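3.2 Wie wir in den Praxen gefragt haben

Ich hatte mir das Ganze ehrlich gesagt einfacher vorgestellt. Der Plan im Antrag passte auf eine halbe Seite: Wir setzen uns in hausärztliche Praxen, hören bei den jährlichen Vorsorgegesprächen zu und schreiben mit, wann und von wem das Thema Blutdruckmessung zu Hause angesprochen wird. Dann kam der Januar, alle Wartezimmer waren voll mit Hustenden, und zwei der Praxen in Skoston baten uns freundlich, doch bitte später wiederzukommen. Sind wir auch! Am Ende waren es sieben Praxen, vier davon in Skoston selbst und drei draußen in Prokari, wo man für einen Hausbesuch gern mal eine Stunde im Auto sitzt.

Mitgemacht haben einige 200 Patientinnen und Patienten, alle mit bekanntem Bluthochdruck und alle seit mindestens einem Jahr in derselben Praxis. Ich habe mich beim Mitschreiben bewusst in die Ecke gesetzt (der Stuhl neben der Waage, überall der Stuhl neben der Waage) und nur dann nachgefragt, wenn das Gespräch schon vorbei war. Den Leitfaden dafür haben wir aus der Pisura-Vorstudie übernommen und um die Fragen zu Schlaf und Salz gekürzt, die dort kaum jemand beantworten wollte. 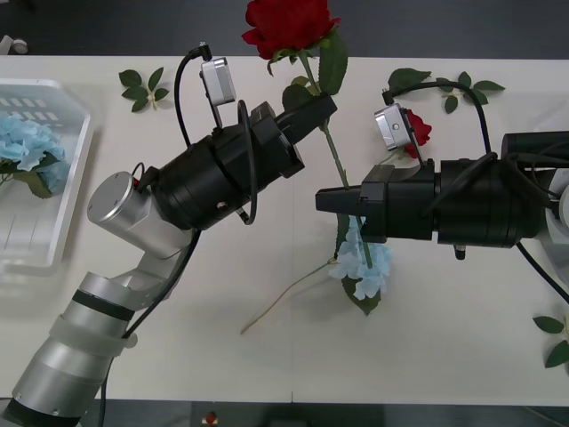 Halldóra Bergmann hielt die Kürzung für einen Fehler: Gerade beim Salz, schrieb sie mir nach der ersten Runde, erzählten die Leute doch am meisten, man müsse nur nach dem Abendbrot fragen und nicht nach Gramm. Ich habe mich überzeugen lassen, und ab der zweiten Runde stand das Abendbrot im Leitfaden. Die Antworten aus der ersten Runde fehlen uns an dieser Stelle natürlich, das sieht man später auch an den Lücken in der Auswertung.

Was mich beim Zuhören am meisten überrascht hat: Das Messen zu Hause kam fast immer erst an der Tür zur Sprache. Jacke an, Rezept in der Hand, und dann doch noch ein „Ach, morgens ist er übrigens immer höher“. In den Prokari-Praxen ging man damit lockerer um, da setzte sich die Ärztin eben noch einmal hin. In der Stadt wurde häufiger auf den nächsten Termin verwiesen. Ob das an der Taktung liegt oder an den Personen, kann ich mit unserem Material nicht trennen, und ich will hier auch nicht so tun.

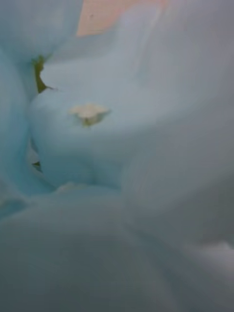

3.3 Auswertung und ein paar Stolpersteine

Kodiert haben wir zu zweit und getrennt voneinander, nach dem Schema von Pollock, das wir für Türgespräche um eine eigene Kategorie erweitert haben. Strittige Stellen haben wir laut vorgelesen, bis wir uns einig waren – das dauerte länger als das Kodieren selbst, hat aber richtig Spaß gemacht. Am meisten gestritten haben wir über beiläufige Bemerkungen. Ist „die Manschette kneift“ nun eine Beschwerde über das Gerät oder schon ein Grund, nicht mehr zu messen? Wir haben uns für Letzteres entschieden, sobald im selben Gespräch von ausgelassenen Tagen die Rede war.

Die mitgebrachten Messtagebücher haben wir nur daraufhin durchgesehen, ob Uhrzeiten eingetragen waren. Die Werte selbst blieben in der Praxis, so war es mit der Ethikkommission vereinbart. Manche Hefte waren liebevoll geführt, mit Wetter und allem, andere bestanden aus einem gefalteten Zettel, und beides kam in dieselbe Spalte unserer Tabelle.

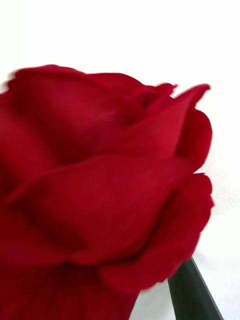 Abb. 1: Rote Rosenblüte in Nahaufnahme vor weißem Hintergrund.

Für die Auswertung nach Praxisstandort (Abschnitt 4) haben wir nur Gespräche verwendet, bei denen beide Protokolle vollständig vorlagen.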